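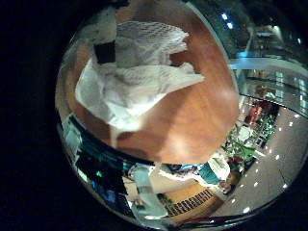 Murakami wrote back that I should quit coffee for 2 weeks before blaming the mattress. Fair. Did it. Still wide awake at 3 am, so there goes that.

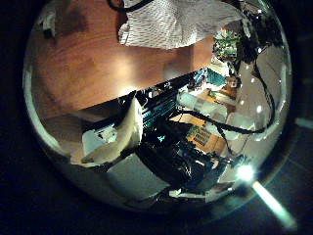 Sleep update then. No phone after ten, window open, book by the bed. Fell asleep by page 7 — a record. Left a paper towel hanging on the wood and went up anyway, old me would of gone back down for it. Woke up once.

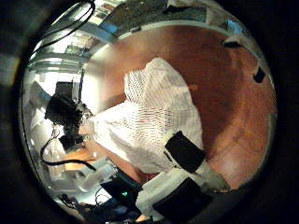 Try getting up at the same time every day, one comment said, even after a bad night, and give it almost 6 weeks. Ugh. OK. Alarm's set.

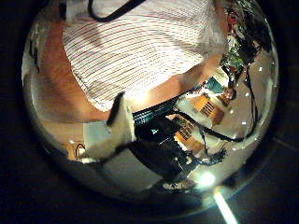
Aiguo Deng

Week one done. Tired by nine, grumpy at lunch, no naps. Moving the late walk to before dinner. More in August

We use cookies to improve your visit. Accept / Manage settings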